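Notes for the laundry-and-tub set, working name Milten. Written fast, will tidy up later. Ask Aicha Nasr if something's missing.

## What's in it

Small household handling. Cloth, mesh laundry bag, plastic tub, clear round dishes with lids. All on one white tabletop with pale walls round it. No big items, no furniture, nothing that needs two people to lift.

- 2,102 clips in total
- some 1,000 of those involve the mesh bag in one way or another
- 3 views for most clips, 2 for the early ones (November batch, one view never got saved)
- stills exported from the clips, same names, in `stills/`

Short clips mostly. A few long ones where the cloth kept getting folded over on itself.

## The things

### Mesh bag

White netting, honeycomb sort of holes, beige zip. The ordinary kind you put delicates in. Gets crumpled between clips and we don't smooth it out, so expect every shape going. Zip may be open, part open or shut. The `zip` column says which, but only for clips labelled after the column was added. Blank means not looked at, NOT shut.
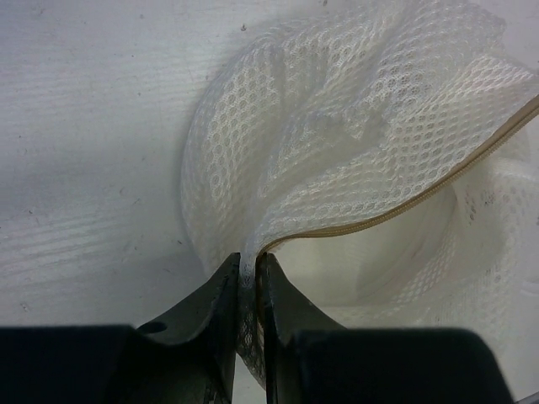 Labelling the bag is the slow bit. Layers of net look solid when they stack up and nearly vanish when there's one layer over white. Our rule: outline the outside edge of the bag only, ignore the holes. Anything seen through the net gets labelled as if the net weren't there, then ticked `through_mesh`. Two people did this differently for a while. Rustona pass fixed most of it, see below.

If you only want easy bag clips, filter on `bag_state = flat`. There aren't many.

### Tub and cloth

Blue plastic tub, rectangular, no lid. Lives at the back left. Pink cloth goes in, comes out, goes in again. We use "cloth" for any soft flat thing that isn't the bag. Please don't split it into towel / napkin / flannel, we tried and no two labellers agreed.

States for the cloth:

| value | meaning |
|---|---|
| `in` | all of it inside the tub |
| `over` | hanging across the rim |
| `out` | on the table |
| `none` | can't see one at all |

`over` is the one people get wrong. Even a corner across the rim counts. If the rim hides it and you can't tell, put `in` and add a note, somone will check. 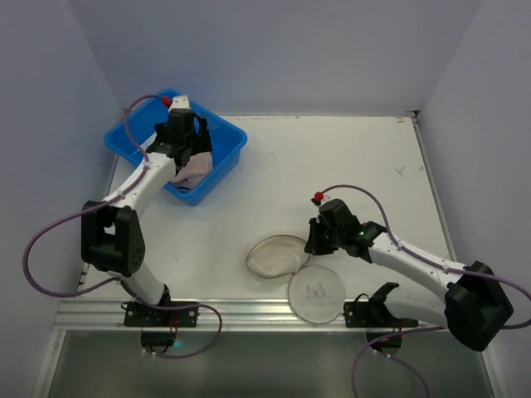
Tub position hardly changes but don't hard-code it. It gets nudged when cloth is pulled out at an angle and only gets put back at the start of a session, so by the end of a long one it's drifted a fair bit towards the back wall.

### Round dishes

Clear, petri type. Dish and lid are labelled seperately, always, even when one is sitting on the other. The hand-drawn mark is a help for telling them apart but don't rely on it, you can't always see it and on a white table a clear lid is half invisible anyway.

Overlap: if the lid covers part of the dish use `lid_on = partial`. Touching at the edge is still `off`. Contents go in the `contents` column, free text, plain words please. "Pink stuff" is fine. Guessing what it's made of is not.

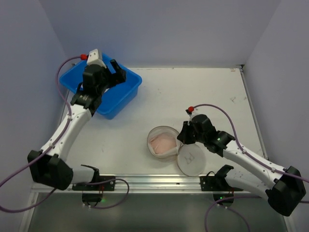
Glare off the clear dishes is the main reason clips got dropped from this part. Valcárcel did the first sort and threw out anything where the rim couldn't be followed the whole way round, which was probably too strict. Dropped clips are kept in `dropped/`, unlabelled, have a look if you need harder ones.

## Label passes

1. Valcárcel: first sort, good / bad, rough boxes
2. Cosus: outlines for bag, cloth, tub
3. Rustona: second look at all the bag outlines, plus dishes from scratch

Where Cosus and Rustona disagree, Rustona wins. Both are in the file, columns end in `_c` and `_r`. The `_c` dish columns are empty and can be ignored.

## Known problems

- pink cloth against the blue tub is easy, pink cloth and pink dish contents in the same clip got swapped a few times. Fixed where spotted
- scuffs on the tabletop labelled as objects in a handful of early clips
- morning clips are a shade cooler than afternoon ones, no correction applied
- the zip is sometimes outlined as its own thing. Shouldn't be, it's part of the bag
- `notes` column has commas in it, so use a proper CSV reader

## Using it

Split is by session, not by clip. Keep it that way or you'll get the same crumpled bag on both sides. Lists are in `splits/`, plain text, one name per line.

Internal use for now. Licence not settled, don't pass it on before asking Aicha.

## To do

- fill in the blank `zip` values
- go back through `dropped/`
- decide what to call a bag with the cloth inside it (currently `bag` + `in_bag`, clumsy)
- better name than Milten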